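Phone Cases: Questions We Get

Do I need a case at all?
Maybe. If you never drop your phone, save your money. Most people who tell us that have a cracked corner.

Is "military grade" worth paying for?
We doubt it. Ask the seller which test was run and from what height. Sotetti's box says 4 tests and names none of them.

Will a case with a big camera cutout protect the lenses?
Only if the border is raised enough to keep them off the table. Look at the case empty before you believe the package.
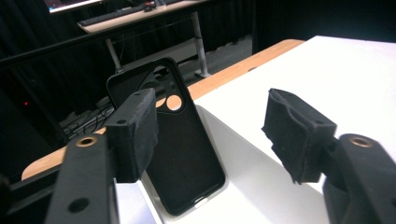
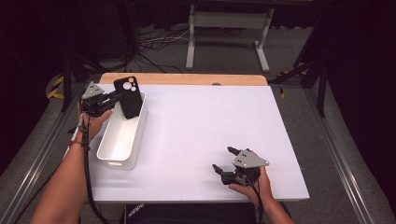 How should I store spare cases?
On edge, in a long open bin. Drawer organizers sold for this are mostly a way to charge more for a plastic box.

Does a matte black back hide scratches?
Some. The glossy rim won't, and sellers rarely mention it.

Ernix claims its case survives over 1,000 drops. True?
We asked for the data in August and are still waiting.

Can I return a case I bought from Plemgate?
Yes, unopened. Good luck checking the fit that way. Write to Regula Brunner at our desk if they refuse.

Last updated February 2008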